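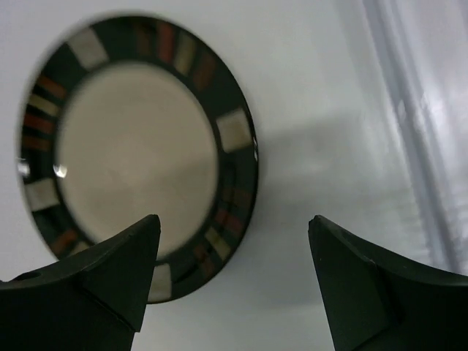

CERAMICS AND TABLEWARE

Workshop notebook, October 2019

Entry concerns the dinner plates set aside from the Pirnness purchase and the rack in which they are kept between sessions.

The patterned plate was taken first. It has a plain beige center and a wide, very dark green rim that may be read as black in poor light. Four cream squares are spaced around the rim, with groups of short colored bars between them. The bars in one group are dark brown, brick red, olive yellow and reddish brown. For the register, the rim color should be entered as "dark green" and the pattern as "squares and bars." The earlier card, which gave only "dark, patterned," is withdrawn.

No maker has been established. The seller's list named Bortolotti for the whole purchase, but the list was drawn up by the box and cannot be relied upon for single pieces. The maker field is to be left blank until the foot of the plate has been compared with the reference sheets. The price on the list was 15 for the box, currency not stated.

Colleagues are reminded that plates of different patterns are to be entered on separate cards, even where they arrived together. The register now stands at 1,975 cards. Trustel has allowed us room for around 2,000 before a second drawer must be requested, and the request should be made before March.

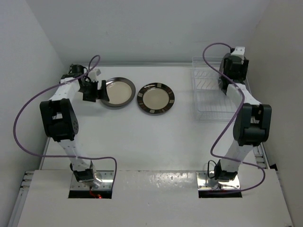
Hamish Skinner

The gray-rimmed plate, with its pale cream center, was laid flat on the white surface next to the patterned one for comparison. The rim is broad and glossy and carries no pattern that would help with attribution. It is to have its own card under "plain, gray rim."

The white wire rack remains in use. Plates are to stand on edge in the slanted dividers and are not to be stacked flat in the open part, which is reserved for saucers and small dishes. A dark plate standing in the rack at the right has yet to be carded. It should be compared with the patterned plate before a new number is issued.

Padding for the rack has been requested from Grosix. Until it arrives, plates are to be lowered into the wires by hand and one at a time.

Outstanding: foot of patterned plate to be drawn at full size; glaze color to be checked by daylight; old card to be struck through and kept with the new one.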